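동아리방 살림 요령: 로봇 손 대회 준비하면서 덜 망하는 법

프레투맘빌 로봇 손 동아리 살림 게시판
2018년 4월 20일 고침

우리 동아리는 로봇 손으로 밥상 차리기 종목에 나간다. 종목 이름만 들으면 근사한데, 하는 일의 절반은 과일 줍기와 실밥 떼기다. 작년 준비반이 남긴 쪽지가 냉장고 문에서 자꾸 떨어져서 여기에 옮겨 적는다. 틀린 데가 있으면 고쳐 쓰되, 지우지는 말고 밑에 덧붙일 것. 지난번에 누가 본드 항목을 통째로 지우는 바람에 똑같은 사고가 한 번 더 났다.

1. 과일은 비싼 걸 사지 않는다

포도는 집기 연습에 제일 좋고 제일 치사한 재료다. 알이 무르고 줄기가 제멋대로라서 어제 된 동작이 오늘은 안 된다. 알 굵은 것 말고 송이가 촘촘한 것을 고른다. 헐거운 송이는 한 알 집으려다 세 알이 굴러가고, 그중 하나는 꼭 의자 다리 뒤에서 다음 달에 발견된다.

씻은 포도는 키친타월 위에 엎어 놓고 물기를 뺀 다음 매트에 올린다. 연습에 쓴 포도는 먹지 않는다. 써 붙여 놔도 먹는 사람이 있으니 연습용 봉지는 냉장고 맨 아래 칸, 매직으로 X자를 크게 그린 통에 넣는다. 간식용 포도는 위 칸이다. 두 칸을 바꿔 넣은 사람은 일주일 동안 매트 당번.

한 송이로 연습은 세 번까지만 한다. 그다음부터는 로봇 손이 아니라 잼 만드는 기계를 조종하게 된다.

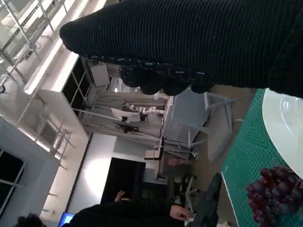
2. 초록 매트 닦기

커팅 매트는 뜨거운 물에 약하다. 휘어 버리면 책을 얹어도 잘 안 돌아온다. 미지근한 물에 주방세제 한 방울, 부드러운 스펀지, 끝. 수세미의 거친 면으로 문지르면 눈금이 먼저 지워지고, 눈금이 지워진 매트는 그냥 초록색 바닥재다. 접시 놓을 자리를 눈금으로 맞추는 우리로서는 꽤 큰 손실이다.

포도 물이 들었으면 바로 젖은 행주로 누르듯이 닦는다. 마른 뒤라면 베이킹소다를 물에 개어 발라 놓고 양치하고 올 만큼만 기다린다. 식초도 된다는 말이 있어서 해 봤다. 되기는 되는데 방에서 하루 종일 냉면집 냄새가 났다.

말릴 때는 세우지 말고 눕힌다. 창가 햇볕에 두는 것도 금지. 라디에이터 위에 올려 둔 사람은 자기가 누군지 알 것이다.

3. 니트 장갑 관리

골지 니트 장갑은 미끄럼이 덜하고 값이 싸다. 대신 온 방의 먼지를 모은다. 검은색은 특히 그렇다. 우리는 왜 매년 검은색을 사는가 하면, 작년에 검은색을 너무 많이 샀기 때문이다.

보풀과 실밥은 테이프 롤러로 골 방향을 따라 민다. 가로질러 밀면 골 사이에 더 박힌다. 손가락 끝은 롤러가 안 들어가니 마스킹테이프를 손가락에 거꾸로 감아서 톡톡 두드린다. 박스 테이프는 쓰지 말 것. 올이 같이 뜯겨 나온다.

빨래는 장갑을 벗겨서 뒤집은 다음 찬물에 손으로 한다. 로봇 손에 씌운 채로 물수건질을 하면 안 되느냐는 질문이 매년 나온다. 안 된다. 건조기도 안 된다. 줄어든 장갑을 로봇 손에 다시 끼우는 일은 자는 고양이에게 양말 신기기와 비슷하고, 고양이보다 부품이 비싸다.

씌울 때는 손가락부터 하나씩 끝까지 밀어 넣고 소매를 당긴다. 소매부터 당기면 손가락 끝이 뭉툭하게 뜬다. 끝이 뜬 장갑으로는 접시 테두리가 안 잡힌다.

4. 접시 연습

접시는 흰색 둥근 것으로 통일한다. 집에서 이 빠진 접시를 기부하는 마음은 고맙지만, 이 빠진 데에 장갑 올이 걸리면 접시와 장갑을 한꺼번에 잃는다. 테두리가 조금이라도 올라온 것이 잡기 쉽고, 완전히 납작한 것은 대회 전 주에나 꺼내서 기를 죽이는 용도로 쓴다.

기름기가 남은 접시는 사람 손으로도 미끄럽다. 연습 전에 마른행주로 앞뒤를 한 번 닦는다. 매트에 놓을 때는 테두리 한쪽을 눈금에 맞춰 두면 다음 사람이 같은 자리에서 이어 할 수 있다. 눈금 숫자는 공책에 적는다. 머리로 외운 숫자는 저녁을 먹고 나면 바뀐다.

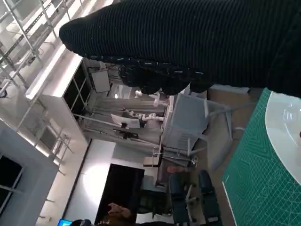 장갑 낀 로봇 손과 초록 매트 위의 흰 원판. 장갑에 보풀이 붙어 있으면 3번으로.

5. 의자와 바닥

연습하는 동안 팔 주변에는 의자를 두지 않는다. 앉고 싶은 사람은 의자를 팔이 안 닿는 곳까지 끌고 가서 앉는다. 바닥 긁히는 소리가 싫으면 헌 양말을 잘라 의자 다리에 씌우고 고무줄로 묶는다. 펠트 스티커는 깔끔해 보이지만 한 학기를 못 버티고, 떨어진 자리에 머리카락이 붙어서 의자가 수염을 기른다.

포도를 밟았으면 그 자리에 서서 사람을 부른다. 확인하러 돌아다니면 발자국이 늘어난다.

6. 상자와 통

남은 택배 상자는 버리기 전에 큰 면 하나를 잘라 둔다. 칸막이로도 쓰고, 접시가 떨어질 만한 쪽에 깔아도 된다. 뚜껑 있는 플라스틱 통에는 젖은 것을 넣지 않는다. 젖은 행주를 넣고 방학을 맞이한 통이 하나 있었는데, 아무도 열지 않기로 합의하고 통째로 버렸다.

7. 집에 가기 전에

팔 전원 끄기. 냉장고 문 두 번 밀어 보기. 행주는 널기. 롤러의 더러운 겉장은 떼어 내고 가기. 공책은 선반 위 제자리에.

덧붙임: 마스킹테이프가 다 떨어졌다. 다음에 사는 사람은 폭 넓은 것으로. 영수증은 공책 맨 뒤에 끼워 둘 것.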